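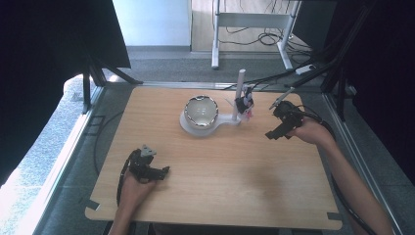

Pale wood, rounded corners, hands at work.

Borrow it, love it, bring it back: Katherine Usuga on running a toy library

Katherine Usuga has been talking for ten minutes before I manage to get my coat off. She wants me to see the marble run first, then the box of wooden trains, then a spinning top that hums in two different notes depending on how hard you send it off. "Go on, try it," she says. "Harder than that!"

The Drultorgate Toy Library lives in two rooms above the old post office on Salazar Street, and it works just as a book library does. Families join, choose, take home and bring back. There are 3000 toys and games on the shelves, all with a number and a card, and last October 1301 of them went out of the door. It was the busiest month so far.
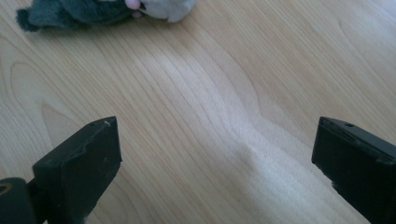 Reading time: 2 minutes

Usuga grew up in Narnen, where her aunt kept a cupboard of toys for all the cousins to share. You could have one thing at a time, for a fortnight. "I remember the agony of choosing," she says. "And then the joy of it, because you played with that one thing until you knew every inch of it. I had a tin farm when I was six and I could still draw you the gate."

She trained as a nursery teacher and spent years watching what children did with a new toy on the first day, and then what they did on the tenth. It's the tenth day that interests her. By then the instructions have gone, the box has split, and the farmyard is a hospital or a moon base. "That's when they've made it theirs," she says. "You want a loan to be long enough to get there."

So loans are three weeks, with one renewal. Late returns are forgiven with a grin and a phone call. The library has 724 member families now, some of whom come over the hill from Narnen by bus on Friday afternoons, when the doors stay open until seven and there is usually cake.

What goes out most? She doesn't have to look it up. "Trains! Always trains. Then the balance bikes, then Destetti." Destetti is a stacking game with curved pieces and a tilting base, and it has a waiting list made up mostly of grandparents. Usuga is delighted by this. She has borrowed it herself four Christmases running and still loses to her brother.

Things get broken, of course, and pieces go missing. I ask whether it bothers her and she pulls open a drawer marked "Strays", full of wheels, dice, a plastic giraffe and a great many tiny shoes. Families empty their coat pockets into it when they visit. "A jigsaw came back a piece short in spring and the piece turned up in a wellington in September," she says. "They walked it round here specially, the whole family, and we all clapped."
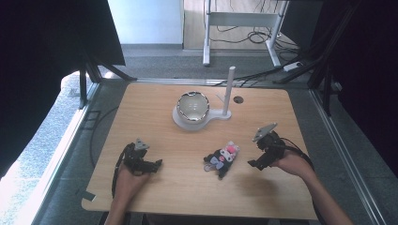 Toy pieces on the table, with a round bowl behind.

Her advice for anyone who'd like to start a toy library of their own is to begin with whatever fits in a car boot. Hers began that way, with a folding table in the market hall and 60 toys, most of them from her own loft. Puzzles should be counted before they go out, she says, and soft toys should be ones that can survive a hot wash. Batteries she would leave alone altogether for the first year - "you will spend your life looking for the little screwdriver".

She'd also ask the children what to buy. They asked for a proper workbench and a second marble run, and when the second marble run came they joined it to the first one, down the stairs and out on to the landing. It took a whole Saturday morning.

Before I leave she finds me a membership form and puts the humming top in my hand. It's due back in three weeks.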